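Harnivham Print Services supplies business cards, letterhead, and other printed stationery to hotels, inns, and guest houses. The answers below cover the questions received most often from property managers and front office staff. This page was last revised in August 2019.

## Designs and templates

**How do I choose a template for my property?**

Templates are grouped by type of lodging and by layout. The catalog currently lists 186 designs for the hospitality trade. Select a layout first, then choose colors and lettering in the editor. A design may be changed at any point until the proof is approved.

**May I submit my own artwork?**

Yes. Completed artwork is accepted as a PDF with all fonts embedded. Images should be saved at 300 dots per inch at final printed size. Artwork taken from a website is usually too small for print and will be returned with a note from the prepress desk.

**What is the difference between the Totau and Bastov ranges?**

Totau cards are printed on an uncoated stock that accepts ink from a ballpoint or fountain pen. Bastov cards have a matte coating on both sides and resist fingerprints, but they are difficult to write on. Properties that write room numbers or appointment times on the back of the card should order Totau.

**Can one order include cards for several employees?**

An order may include any number of names, provided that the layout, stock, and logo are the same on every card. Enter the names in the order form or upload a spreadsheet with one employee per row. Please check spelling and job titles before uploading, as names are printed exactly as supplied.

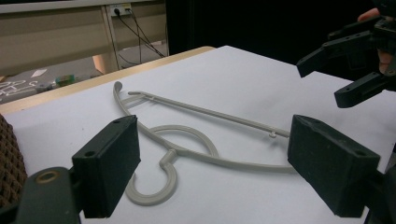
**How long does it take to receive a proof?**

Proofs are sent by email within two business days of the order. Orders with more than one layout may take longer, and the prepress desk will write to the account holder with a revised date.

**Who should approve the proof?**

The proof must be approved by the account holder or by a person the account holder has named in writing. Approval by telephone is not accepted. Once a proof has been approved, the order moves to the press schedule and its content can no longer be changed.

## Production and delivery

**When will my cards arrive?**

Standard production takes seven business days from proof approval. Shipping time is additional and depends on the delivery address. Orders placed in July should allow further time, as the Gatchalian plant closes for annual press maintenance during part of that month.

**Do you deliver to more than one address?**

Split delivery is available on request. Each additional address is charged at the standard shipping rate – please list all addresses on the order form, including the name of a person who can sign for the parcel.

**Can I collect my order in person?**

Collection is available from the Gatchalian plant during business hours. Bring the order confirmation and a form of identification. Parcels are held for one calendar month and then shipped to the billing address at the customer's expense.

## Reprints, corrections, and accounts

**Will a reprint match my earlier order?**

Layouts are kept on file and can be reprinted without a new setup charge. Slight variation in color between press runs is normal. If a close match is required, send a card from the earlier order to the prepress desk before approving the proof.

**What happens if there is an error on my cards?**

If the printed card differs from the approved proof, the order will be reprinted at no cost. If the error also appears on the approved proof, the reprint is charged at the reorder rate. Claims should be made in writing and should include the order number and one sample card.

**How do I change the account holder?**

Requests to change the account holder should be sent on property letterhead to Nestor Dagdag, Customer Accounts. Open orders remain under the previous name until the change has been confirmed.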